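# Trays, Drawers and Putting Things Where They Belong

A tray is a flat piece with a raised edge called a rim. People have used trays for a very long time to carry food, cups, tools and small toys. A tray does two jobs. It holds things together, and it shows you where those things are meant to be.

Think about a kitchen bench before anyone starts cooking. If a lemon is sitting on it by itself, it can roll. If the same lemon is on a tray, the rim stops it from going over the edge. Round things need a rim more than square things do.

Most trays have rounded corners. Crumbs and spills get stuck in sharp corners, and a rounded corner is easier to wipe with a cloth. The rim is often shallow, so you can pick things up from the side without bumping your knuckles.

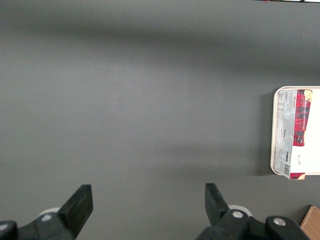 **Why do some trays have a rim all the way around?**

A rim on every side catches things no matter which way the tray tips. When you carry a tray, you hardly ever hold it perfectly level, and small objects slide towards the lowest side.

## Heavy things and tall things

A bottle standing up on a tray is easy to grab, but it is also easy to knock over. A long box lying flat will not fall over at all. When you load a tray, try this:

- Put the heaviest thing near the middle if you are going to carry the tray.
- Lay long boxes flat.
- Leave some space between things so your fingers can fit.
- Carry the tray with two hands and look where you are walking.

If the tray is staying on the table, you can put things in the corners and along the edges. That leaves the middle free.

## Where do things go next?

A tray is a good place for things you are using now. A drawer is a good place for things you will use later. Drawers keep out dust and light, and they stop the benchtop from getting crowded. 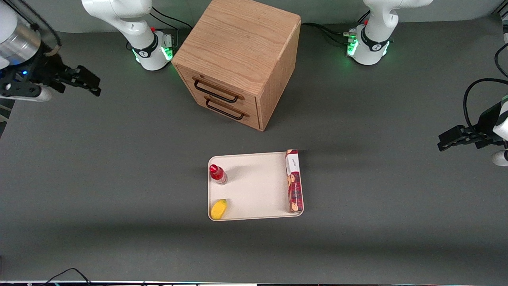
A small cabinet with two drawers can sit right on a table. The top drawer is usually the one people open most, so it suits things you need every day. The bottom drawer can hold spare things. A bar handle sticks out far enough for your fingers to curl around it, and you pull straight towards yourself. If you pull from one end of the handle, the drawer can twist a little and jam.

Push the drawer closed with your hand flat on the front. Keep your other hand away from the gap.

## Try it at home

Ask a grown-up for a tray and choose 5 small things from the kitchen or your bedroom. Put them on the tray so that none of them touch. Now tip the tray very slightly and watch which ones move first. Round things roll and smooth things slide. Put a damp cloth under them and try again — what changes?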